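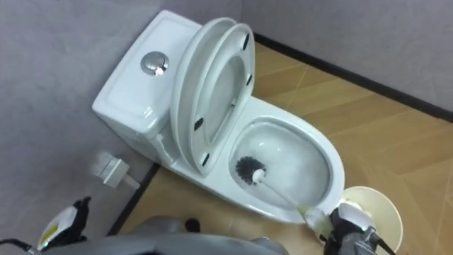
Figure 2. Toilet with the seat and the lid raised.

3.2 Video review and its use by the coaches

The second part of the study looked at how coaches in semi-professional football use video review in the week after a match. We followed two clubs, Brembridge and Cladthorpe, over 25 league matches. Both clubs film with one camera on the main stand and cut the material with the same software. At Brembridge the review meeting is held with the full squad. At Cladthorpe the players are divided by position, and each group sees only the clips that concern it.

All meetings were recorded as sound and later written out by the first author. A second reader, Eetu Hakala, coded 300 statements made by the coaches, using the six categories presented in Section 2. Where the two readers did not agree, the statement was discussed until one category could be chosen. The category "loss of control" was the most difficult, as coaches often used this word for very different things – a missed tackle, a bad substitution, or a long period without the ball.
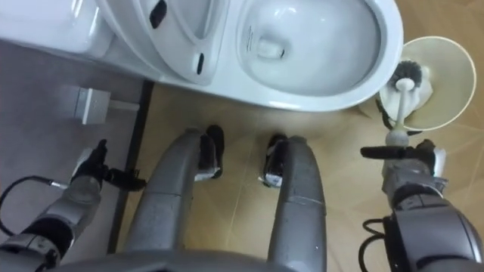 In the meetings after a defeat, 55 percent of the statements concerned defending. After a win the share was smaller, but the order of the topics stayed the same at both clubs. This agrees with the view of Gallagher, the assistant coach at Brembridge, who told us in the July interview that he prepares the meeting in the same way every week. "The result is known already on Saturday night," he said. "We try to talk about the play."

The players remembered the clips better when the meeting was short. We must be careful with this finding, as the away match at Clavmont was not filmed to the end and its meeting was therefore shorter than the others. When this match is left out, the difference between the clubs becomes small – it is still visible for the defenders, but no longer for the forwards. 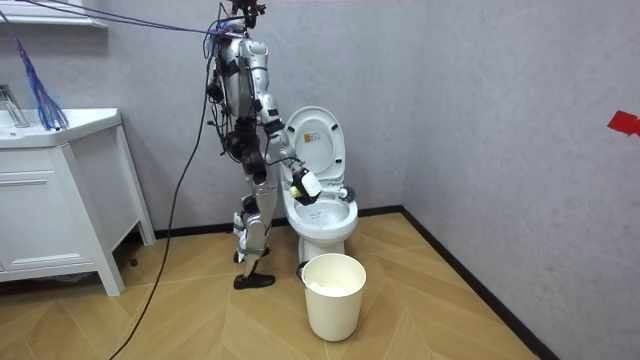
3.3 Interviews with the players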